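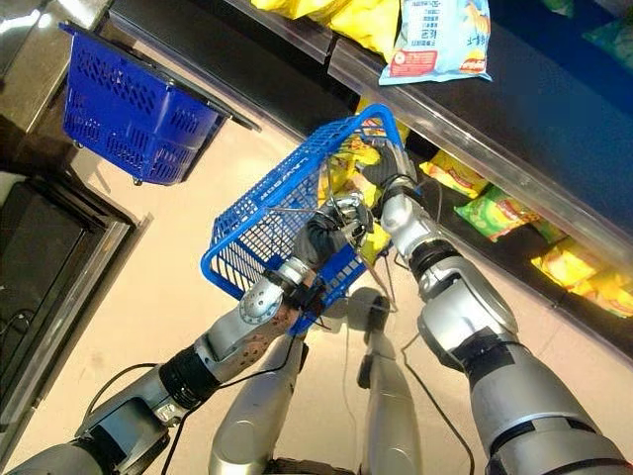 6. Two-arm basket lift

Do this section only after the wrist zero in section 4 has been saved.

1. Put one light packet in the basket. Keep the total load under 420 grams for the first runs.
2. Check the cable on each forearm. Leave enough slack for the elbow to straighten.
3. Close the left hand on the rim and handle at grip level 3.
4. Raise both arms slowly until the basket clears the knees.
5. Open the right hand and bring it in over the top edge.

Note: The basket will tilt. Small angles are fine – if the packet slides, lower the arms and start again from step 3.

Caution: Keep your own fingers out of the slots while the grip motors are live. The stop button has to be within reach of whoever is standing at the shelf.

Grip levels were set by Gemma Tunstall on the Marnby workshop build. Other gloves will need their own values.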